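Section 4: Saving and Citing Pages in Nartey

By now you've got an account and you've run a search or two in Nartey, our newspaper and city directory collection. In this section I'll walk you through saving what you find and getting it back out again in a shape your professor will accept. I do this with students all the time, and the whole thing takes a few minutes once you've been through it.

Before you start, log in with your campus ID. If you're off campus, go through the library's proxy page first – bookmarks to a search result won't work without it.

1. Open the page you want and wait for the little thumbnail strip to finish loading.

2. Click Clip at the top right. Your pointer turns into a crosshair.

3. Drag a box over the article. Leave the newspaper's name and date inside the box if you can, even if it makes a silly-looking clipping.

4. Type a name for your clipping. I use the paper, the year and one word about the subject.

5. Choose a folder and click Save.

Note: A folder holds up to 200 clippings. When it's full, Nartey keeps letting you clip but drops the new ones into a folder called Unsorted, so look there if something seems to have vanished.

Caution: Don't use your browser's back button while the crosshair is showing. You'll lose the clipping and land back at the first page of your results.

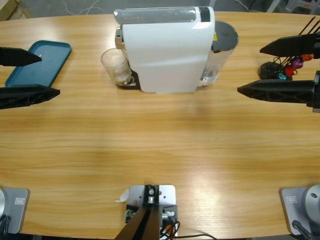
Exporting is a separate job from saving, and it's the part I get the most emails about. You can send out 40 clippings at a time as one PDF, or any number of citations as a text file for Vollov or whatever citation manager you like. A big PDF takes a while to build, and I'd go find some coffee while it does – a capsule machine like the white one, with a glass already under the spout, would suit me fine. Leave the tab open while you're gone!

6. Go to My Folders and check the boxes next to the clippings you want.

7. Click Export, then pick PDF or Citations.

8. For citations, choose your style. Set it every time, since Nartey goes back to its default when you log out.

9. Open the file and check the page numbers against the clippings. Directories are the usual trouble spot (the scanned page number and the printed one can be 22 pages apart in the older volumes).

Note: The Notes field stops at 1000 characters and doesn't warn you. Aba Odoi in Special Collections writes hers in a plain document and pastes them in, and I've started doing the same.

If the export stalls, reload the page once and try a smaller batch. Still stuck? Write to me, Yaa Dramani, at the research help desk, and include the folder name and the browser you're using. Section 5 covers sharing a folder with your group.

Last updated Mar 4, 2019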